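Last updated: 2018-11-02

Glue notes, batch 23

Right, the Priko samples. Elsa and I opened the oven this morning (she'd left them at 96 degrees overnight, bless her) and the beech strips have gone a lovely even brown, but the ash ones have cupped like crisps! Kilian thinks we clamped too late. I think it's the glue, which was already stringy when I brushed it on, and I did say so at the time.

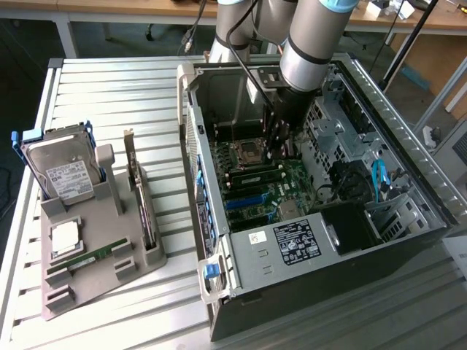
Anyway, I cut two of the cupped strips across the middle and the glue line is patchy near the ends, nice and solid in the centre. So more glue at the ends next go, and clamps on straight away. Gisela has almost 600 grams left in the old tub and wants it used up before December. Fine by me, but only for the beech.

Pull tests: beech tore in the wood every time, hooray. Ash let go along the joint, with hardly any fibres left on either face. Oriana suggested wiping the ash with meths first, so I'll do half of them that way and leave the rest as they are. Must write on the strips in PENCIL, the marker bled all over the last lot and I couldn't read my own numbers.
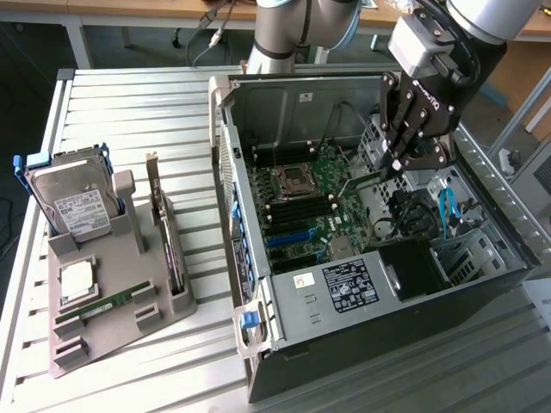

Bench with open computer case, drive at back left of the tray.

Still to do: ring Roland about the thinner ash, and find out who's got the good brush.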